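Seeing a lot of love for the Plurness method for clearing worktops this week. I tried it in July and I have doubts.

The idea is you take everything off, wipe down, then put back only what "earns its place". Fine. My gran did that with a tea towel and no app.

The app is called Orkel, by the way. It wants a photo of every jar. I have 25 jars.

And everything goes into matching pots from Cerlow. So the pasta sauce jar with the perfectly good red lid has to go — why?

One plant allowed, apparently. A succulent, in a white pot with angles on it. I do like the plant, I'll give them that.

Two jars with reddish lids, one clear one of something white and grainy, the plant, and a long board lying at a slant across the lot.

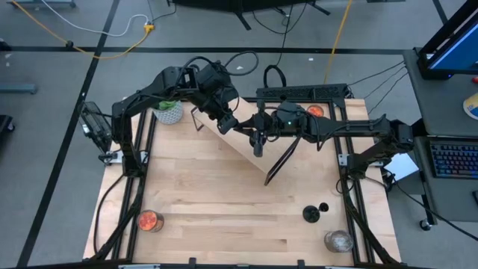

Iyer replied that the board should live upright against the wall and the jars should go by how often you open them, lids don't matter.

Which is more sense than I got from the 213 pages of the Plurness book. Still keeping my jars.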